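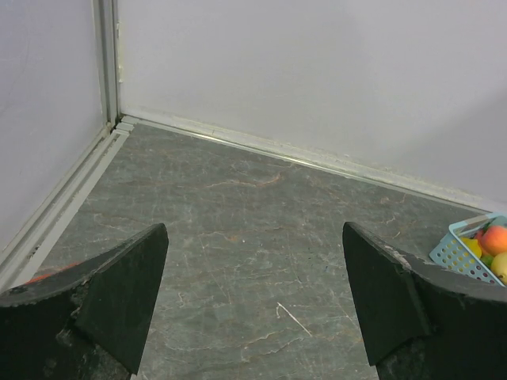
Ilta for Kids
Big Words, Small Print

What Is a Fairness Law, and Why Does It Take So Long to Get One?

Sun 6 November

You have probably said "That's not fair!" at some point this week. Maybe someone got the bigger slice. Maybe your brother sat in the front seat twice in a row and claimed he'd forgotten.

Grown-ups say it too. The difference is that grown-ups sometimes write it down, number the paragraphs and ask a city council to vote on it. When that works, the result is called a fairness law. Its proper name is a nondiscrimination ordinance, a phrase so long that even the people who vote on it need a drink of water halfway through.

The city of Itine is deciding whether to have one. If you live there, you may have seen the yard signs.

First, what does "discrimination" mean?

Discrimination means treating a person worse because of who they are. Suppose a family wants to rent an apartment. They have the money and good references, and they own a very quiet cat. The landlord says yes. Then the landlord finds out that the kids in the family have two moms, and the yes turns into a no. The money is the same. The cat is still quiet. The only thing that changed is what the landlord knows about the parents.

A fairness law says a landlord can't do that. It usually says the same about jobs, and about places open to everybody, like restaurants, hotels and stores.

Who does it protect?

A fairness law has a list in it. The list names reasons that can't be used to turn someone away. Race is usually there, and so are religion and disability. The proposed law in Itine has those, plus two more: sexual orientation and gender identity.

Sexual orientation is about who a person falls in love with. A man who falls in love with men is gay, for instance, and a woman who falls in love with women can be called gay or lesbian. Gender identity is about whether a person knows themselves to be a boy, a girl, or something that doesn't fit either word neatly. You may have heard the letters LGBT, which stand for lesbian, gay, bisexual and transgender. Sometimes there are more letters. Adults enjoy letters.

Here is a part that surprises people. The list protects everyone, because everyone has a race and everyone has a gender identity. If a gay restaurant owner refused to serve somebody for being straight, that would break the same rule.

Can you still be turned away for other reasons?

Oh, yes. A restaurant can turn you away for having no shoes, for arriving after the kitchen has closed, or for throwing bread. A boss can hire someone else who is better at the job. A fairness law doesn't promise you a table or a paycheck. It says the decision has to be about something other than the things on the list.

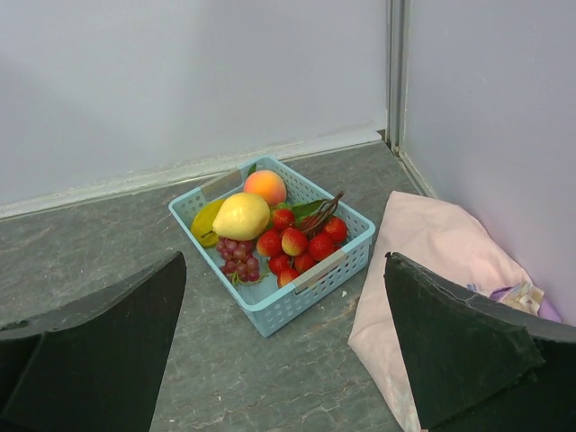 So how does a city get one? In Itine, it went like this.

A neighborhood group on Goodwin Street wrote a petition, which is a letter that lots of people sign. City rules said they needed 290 signatures before the council had to talk about the idea. They had 60 days to collect them. Signatures have to come from adults who are registered to vote in the city, so your excellent cursive would not have counted. Neither would your dog's paw print, and apparently someone did try.

Then the city clerk checked the names. Checking is slow. Some people had signed twice. Some had moved away. One had signed as a cartoon duck. When the clerk had crossed those out, there were still enough.

After that came a public hearing. This is a meeting where anybody can walk up to a microphone and tell the council what they think, usually for two minutes, with a timer that beeps. People who have never been to a hearing imagine it is like a movie, with a big speech and everyone standing to clap. Mostly it is folding chairs. But people do say things there that take nerve, such as what it felt like to lose a job, and the council is supposed to listen to all of it, beeps included.

Do some people not want the law?

Yes, and they got two minutes each as well. Some said the city already had enough rules. Some business owners worried about being taken to court over a misunderstanding. Some people said their religion teaches them different things about marriage or gender, and they wanted to know whether the law would reach inside their church. The proposed law says it doesn't tell any church whom to marry.

Supporters answered that a rule against unfairness is only scary if you were planning to be unfair. Opponents did not find this as clever as the supporters did.

The next town over, Civel, passed a fairness law a while ago. Both sides in Itine now talk about Civel constantly, and each side is sure that Civel proves its point.

What happens if someone breaks it?

No one gets dragged off in handcuffs. Under the Itine proposal, a person who thinks they were treated unfairly fills in a form. Someone from the city talks to both sides and tries to get them to sort it out, a bit like a recess monitor with a briefcase. If that fails, there can be a fine. It starts at 50 dollars and can go up to 600 for someone who keeps doing it.

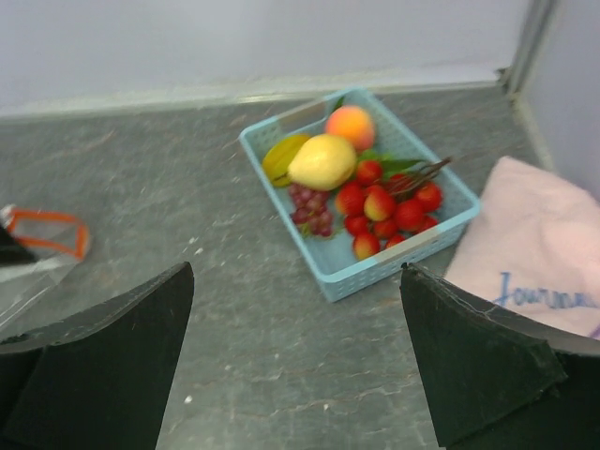 A fine like that won't ruin a big company. Supporters say the point is mostly to have the rule written down, so a person who gets turned away has somewhere to go besides home.

When will Itine decide?

The council has to vote on the law twice, at two separate meetings. This is called a first reading and a second reading, even though very little reading out loud takes place. The first is later in November. In between, council members can suggest changes, and they will, because changing a comma is one of the great pleasures of the job.

Can kids do anything?

You can't vote or sign the petition. You can write to a council member, whichever side you're on, and you can speak at a hearing in Itine if an adult comes with you. Keep it short. Say your name and what you think. The timer will beep at you exactly as loudly as it beeps at everyone else.

Words to know

Ordinance: a law made by a city or town.
Petition: a written request signed by many people.
Public hearing: a meeting where people tell the council what they think.
Fine: money you have to pay for breaking a rule.
Clerk: the person at city hall who keeps the records and has seen your handwriting.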